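The inventory procedure at Vatari had 15 steps, and Mohcine Mansour had written all of them. Step 7 covered the cardboard organizer. Items in plastic wrap went in first, one per slot, printed side toward the sorter. Water bottles were out of scope and stayed under the white shelf.
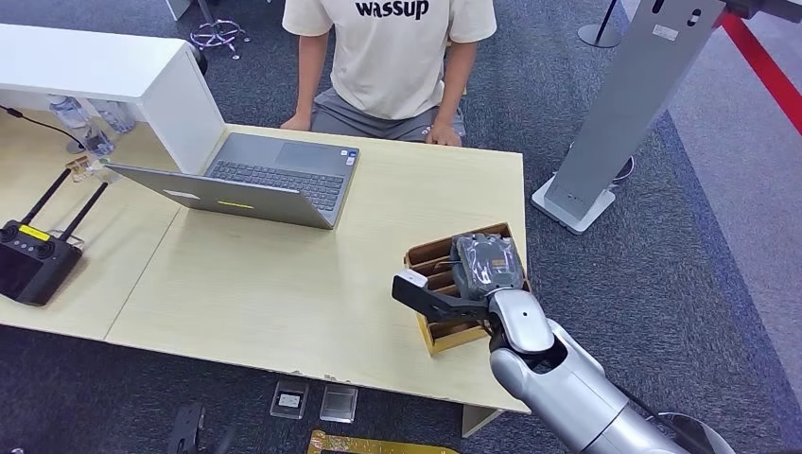 The organizer at the front of the table, with the laptop behind it.

Mansour read the list again. The procedure assumed that every item had a slot. It did not say what to do with an item that had none – a gap he had known of since June and had not reported. He typed a line under step 7, deleted it, and typed it again with a different verb. Then he saved the file as revision 27 and sent it to the second floor for approval.
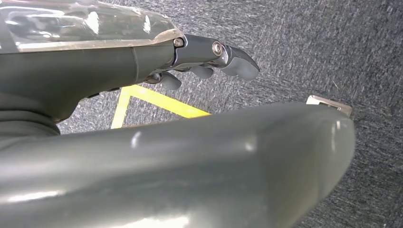
Hanane El Sherbiny wrote back that revision 27 could not be approved, as a slot was still undefined. Was it the opening, or the space between two dividers? She needed one or the other by Monday. Mansour opened the file and began revision 28.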